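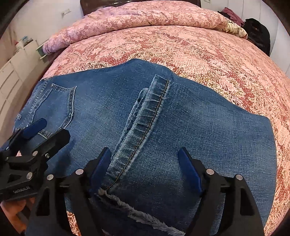

Search this forum
Advanced search
Go

Line drying jeans and bedding, am I nuts for quitting the dryer?

quiltedmoss
March 22, 2025
Okay so our dryer died in September and I just never replaced it. Got quotes, the cheapest one was 1,305 with delivery and haul away, and I thought you know what, I'll string up a line in the basement and see how long I last. I'm still going! Sheets are great. T-shirts are fine. My one big complaint is denim. It comes off the line like a sheet of cardboard and takes two full days down there when it rains. I'm in Wanevport so it rains plenty. What are you all doing for jeans? Do I hang them by the waist or the hem? And does anybody line dry a heavy quilt without the thing sagging to the floor?
14 likes

spinwell_ed
Hem up, waist down. The heavy end pulls the legs straight and you get fewer wrinkles. I turn mine inside out too so the color doesn't fade if they're out in the sun. Run a second spin before you hang them, that one change cut my drying time almost in half.

kettle_and_pegs
Gotta disagree with Ed on this one. Waist up, always, with the waistband clipped open in a circle so air goes down the legs like a chimney. The pockets are the slowest part and if they're at the bottom all the water runs into them. I've done it both ways for years and I'm not going back.
9 likes

spinwell_ed
Mine dry fine with the pockets pulled out. But sure, everybody's basement is different. Mine has a dehumidifier running so maybe I'm cheating a little.

bluewrenhouse
Stiff jeans are usually too much detergent. I was filling the cap to the top line (I know, I know) and dropped to a couple tablespoons, plus a splash of white vinegar in the rinse. Big difference. Then when they're dry I lay them flat on the bed and smooth the legs out with my hands before I fold them. Five minutes of wear and you forget they were ever crunchy.

For the quilt you want two lines a foot or so apart and drape it over both. It makes a kind of tent and spreads the weight. Flip it halfway through.

quiltedmoss
Ooh the two line thing makes so much sense. I've been throwing it over the stair railing and the fold never dries. And guilty on the detergent, I'm a cap filler.

hobbs_lane
I'll be the grump. I tried this for one winter and ended up with mildew on the basement wall behind the line. All that water goes somewhere, people! If you don't have a dehumidifier or a fan and a cracked window, I'd buy the dryer. I got a Bundgaard secondhand and it's been perfectly good. Life is short and I like fluffy towels.
6 likes

kettle_and_pegs
Towels I will give you. I've never gotten a line dried towel I liked. My husband claims he prefers them scratchy but he also likes black licorice.

tworivers_wash
What are you using for the line itself? I had the Bastix retractable and it drooped with 2 pairs of wet jeans on it. Swapped to plain cotton rope and a couple of hooks screwed into the joists and it holds everything. I have a Fetura folding rack for socks and underwear because I refuse to pin socks one at a time.

quiltedmoss
Rope from the hardware store, and hooks that were already there when we moved in. No sag so far but I haven't tried the wet quilt on it yet, that's a little scary.

bluewrenhouse
Spin it twice before you try! And please check that those hooks are in wood. Mine pulled out of the drywall and dropped a clean king size bedspread on the cat box side of the room.

hobbs_lane
See, this is what I'm saying. A dryer has never done that to me.

spinwell_ed
Our electric bill went down by 31 bucks the first month we quit, for what it's worth. We've got three teenagers though so we were running it constantly.

hobbs_lane
Okay that's more than I figured. Did you take the dehumidifier into account?

spinwell_ed
It was running before we ever hung anything up, the basement's always been damp. So yes and no.

quiltedmoss
Update from me: pants hung waist up, drawn into a circle with four clips, way less soap, second spin. Dry by the next evening! Still a little stiff at the knees but nothing like before. I've got a pair going hem up next to them this time so I can settle this for Ed. Fan is on and the window's cracked, Hobbs.

kettle_and_pegs
Check the pockets first!

22 comments
Share 8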